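# Cepillo de púas plano: ¿cómo lo limpiáis?

**buppha_r**

Estoy vaciando una caja de cosas sueltas y quiero decidir qué se queda. Lo que más dudas me da es el cepillo negro, el plano de cabeza rectangular.
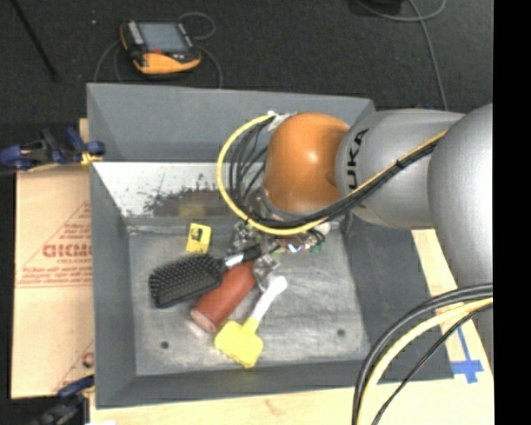 Tiene las púas bien, pero se le mete pelusa en la base y no sale con el peine. He leído de todo: bicarbonato, vinagre, dejarlo en agua toda la noche. No quiero estropearlo. ¿Qué hacéis vosotros?

También hay un utensilio amarillo y blanco de cabeza ancha que no sé si guardar en la cocina o con las cosas de limpieza.

---

**Gilles Hoarau**

En agua toda la noche, no. Si la base es acolchada suele tener un agujerito, entra agua y luego huele. Yo lo hago así:

1. Quito el pelo con la punta de unas tijeras, cortando entre filas.
2. Agua templada con un poco de champú en un cuenco, solo las púas.
3. Cepillo de dientes viejo.
4. A secar boca abajo encima de una toalla, un día entero.

---

**bernd_g**

> Agua templada con un poco de champú

Yo ni agua. Palillo y paciencia. El mío se despegó por la parte del mango después de lavarlo tres veces.

---

**Gilles Hoarau**

Tres veces en cuánto tiempo? El mío es de diciembre, lo lavo cada mes y sigue igual. Si lo metes entero sí se despega, eso no lo discuto.

---

**bernd_g**

En un año. No lo metí entero. Sería malo el cepillo, lo compré en el bazar de Pondham por 3 euros.

---

**maelys.ch**

Por 3 euros yo no le echaría la culpa al agua.

El vinagre déjalo para el grifo. El bicarbonato me deja polvo blanco entre las púas y luego hay que aclarar el doble.

Lo del utensilio: si ha tocado comida, cocina. Si no te acuerdas, limpieza y no vuelve a la cocina. En casa marco los de limpieza con una raya de rotulador en el mango.

---

**Kidus**

De acuerdo con Maëlys en lo segundo. En lo primero no, el bicarbonato va bien si lo disuelves antes. Una cucharadita en un vaso, y lo dejas 30 minutos, no más.

Y no guardes el cepillo suelto con lo demás, coge la pelusa de todo. Una bolsa de tela y listo.

---

**buppha_r**

Gracias. Voy a probar lo de Gilles sin mojar la base, y si no sale, palillo. El utensilio se va a limpieza, no me acuerdo de dónde viene.

Kidus, ¿la bolsa de tela la lavas también o se llena de pelo?

---

**Kidus**

Con las toallas, del revés.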